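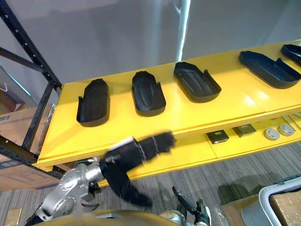
By Corinne Haldary

I came to Woltbridge for a weekend and ended up spending most of it staring at people's feet.

Let me explain. Woltbridge is a walking town. It sits in a bowl of low hills, the river takes a lazy loop through the middle, and the streets were laid out long before anyone worried about parking. You can drive there, but you'll leave the car by the old grain sheds and not think about it again until you go home. Everybody walks - to work, to the bakery, up the 177 steps to the overlook and down again before breakfast. And a town that walks that much cares a lot about its shoes.

There has been shoemaking in the valley for more than 200 years. It started with work boots for the quarry at Omorley, a few miles upstream, where the stone was sharp enough to go through a cheap sole in a month. The quarry men wanted something thick and stiff that could be taken apart and mended, and the cobblers in town gave it to them. By the time the quarry closed, the boots had got out into the wider world, and farmers and mail carriers were sending in for them by the crate.

The pattern is still called the Omorley, and I love it. It has a high tongue, a fat double row of stitching along the welt, and a toe so round it looks a bit like a loaf of bread. I tried on a pair in the Buver shop on the river side of the square and felt, for the first ten minutes, as if I had put my feet in two mailboxes. By late afternoon I didn't want to take them off.

Buver is the biggest of the makers left in town, and big here means 22 people on the payroll. They turn out roughly 1,000 pairs a year, which wouldn't fill one aisle of a shoe store at the mall. Each pair can come back to be resoled as many times as the uppers will stand, and the uppers will stand a lot. The repair counter had a line when I got there at eight in the morning! People had their boots in grocery bags, in backpacks, one pair tied by the laces around a man's neck. Some of the leather had gone so dark and soft it looked more like an old baseball glove than anything you'd buy new.

The wait for a resole in March, when everyone suddenly remembers that spring hiking is coming, can run to six weeks. Go in the fall if you can. They'll lend you a pair in the meantime, and the loaner shelf is worth a look all by itself, full of odd sizes and colors that somebody ordered and never picked up. I borrowed some green ones.

What do you do with good boots in Woltbridge? You walk to Ackah. It's the village over the ridge, two hours if you keep moving and closer to four if you stop where I stopped. The path leaves from behind the church, goes up through beech woods and comes out on open grass where the wind nearly took my hat. There's a stone hut near the top with a bench on the side away from the weather, and I ate a cheese sandwich there that I'd rank with the best meals of my year. Hunger helps, sure. So does the bread, which comes from the little bakery by the footbridge and sells out before noon.

The way down is steeper and the clay can be slick. I saw a couple in bright white sneakers having a hard time of it (they were laughing, at least), while two women who must have been in their seventies went past all of us in battered brown Omorleys, talking the entire way and never once looking down.

Ackah has one street, one pub and a spring that runs into a trough by the road. The custom is to rinse your boots in the trough before you go in to eat, and there's a stiff brush on a chain for the purpose. The pub does a barley soup with smoked ham, and you should have it with the dark beer. A bus back to Woltbridge leaves at half past four - I missed it, because of the soup, and walked home along the river road with the light going pink on the water.

I handed back the green boots the next morning and was measured for a pair of my own. Dark brown, double sole, brass eyelets. They'll be ready when they're ready, the woman at the counter told me, and wrote my number on a card.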